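Visiting Undwood Island: Frequently Asked Questions

Last updated 16 September 2020

How do I get to Undwood?

By boat. The ferry leaves from the town dock in Fovville and takes 90 minutes in fair weather. There is no airstrip. A few charter boats make the trip too, but they have to land at the same pier and pay the same landing fee, so you won't save much unless you're a group.

How often does the ferry run?

Two sailings a day in summer, one in the morning and one in the late afternoon. After the last weekend in September it drops to the morning boat only, and that one doesn't run on Sundays. If the wind is from the north the captain may hold the boat in Fovville until it eases. Leave a spare day at the end of your trip if you have a flight to catch.

Do I need to book ahead?

For the ferry, yes, if you are coming on a weekend. For a room, always. The island has two guesthouses and a handful of cottages, all in or near Fledach, and they fill up early.

Can I bring a car?

No. The ferry doesn't carry cars, and the only paved road runs from the pier to the far end of Fledach. Bicycles are fine and travel for a small extra charge. You can also rent one next to the harbor office — check the brakes before you leave, as the hill down to Mohmand Bay is steep.

How many people live there?

338 at the last count, nearly all of them in Fledach.

What is there to see?

Most people come for the walking. The coast path goes all the way around and can be done in one long day, or two easy ones if you stop at Mohmand Bay. The high point is Undwood Hill, at 1,754 feet. On a clear day you can see the mainland from the top, and on most other days you can see the inside of a cloud. Allow four hours up and back from the village.

Are there beaches?

Mohmand Bay is the only sandy one. It faces southwest, so it gets the sun until late. The water is cold all year. There is a toilet and a fresh water tap behind the beach but no food stand, so bring lunch. The other beaches are pebble and better for looking than for lying on.

Is there camping?

Yes, in the field above Mohmand Bay. It's first come, first served, and you pay at the box by the gate in cash. Open fires are not allowed. Camping anywhere else on the island isn't permitted, including on the hill.

Where can I eat?

Fledach has a bakery, a pub and a café. The bakery opens at seven and is often sold out of bread by ten. The pub serves dinner until eight, and the kitchen closes on time. The general store carries basics, but fruit and vegetables depend on the boat.

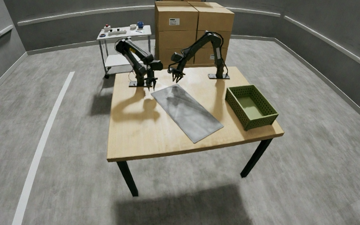
Guesthouse guests can usually order a packed lunch the night before. Ask when you check in, and mention any allergies then too.

Does my phone work there?

In Fledach, mostly. On the west side, no. Download your map before you set out, or buy the paper one at the harbor office.

Is there a bank or ATM?

No. The guesthouses and the pub take cards. The bakery, the campsite and the bike rental don't.

Can I bring my dog?

Yes, on a leash. Sheep graze on most of the hill and along the north part of the coast path. One of the guesthouses takes dogs and the other doesn't, so ask before you book.

What if the ferry is canceled?

Your ticket is good for the next sailing with space. The notice board at the pier is updated before the website. Tell your guesthouse as soon as you know — they will try to keep your room for another night, or find you one nearby.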